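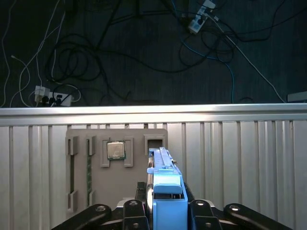
Vista desde la muñeca del robot: placa de fijación con ranuras de memoria, soporte con la CPU y, arriba a la derecha, una posición cuadrada vacía.

Prisow: montaje de memoria y CPU en el puesto de Fesstead

Ficha del conjunto de datos, versión 2
Responsables: Evdokia Tsolakis (datos) y Aarne Hyvönen (puesto y operarios)

Contenido

El conjunto reúne 2.263 episodios grabados en el taller de Fesstead. De ellos, 709 corresponden a la CPU y el resto a módulos de memoria. Cada episodio incluye vídeo de muñeca, posiciones articulares, apertura de la pinza y una etiqueta de resultado puesta por un operario.

Estructura de carpetas

memoria/ inserción y extracción de módulos
cpu/ recogida y colocación
turnos/ notas de los operarios, en texto
LEEME.txt este archivo

Qué cambia en el puesto

Antes de Prisow, la misma persona insertaba los módulos y comprobaba el equipo durante todo el turno. Con el robot, la inserción repetida pasa a la pinza y el operario prepara las bandejas, revisa los contactos y decide qué piezas se apartan. La responsabilidad de dar por buena una unidad sigue siendo suya.

El reparto no gustó a todos. En las notas de turno aparecen quejas por las esperas entre ciclos y por tener que etiquetar fallos que antes se corregían a mano sin apuntarlos. Desde abril, el etiquetado cuenta como tiempo de trabajo y se hace en el propio puesto. Las notas se publican sin nombres y con permiso de quienes las escribieron.

Uso previsto

Entrenamiento y evaluación de tareas de inserción. Los datos no deben emplearse para medir el rendimiento de los operarios ni para comparar turnos.

Limitaciones

Todas las grabaciones proceden de un solo puesto. En 56 episodios falta la apertura de la pinza; están marcados como incompletos en el índice. Los datos de la línea de Thiele no forman parte de esta versión.

Cambios

v2: etiquetas revisadas en cpu/ y notas de turno añadidas.
v1: primera entrega a Nonthorpe, solo memoria/.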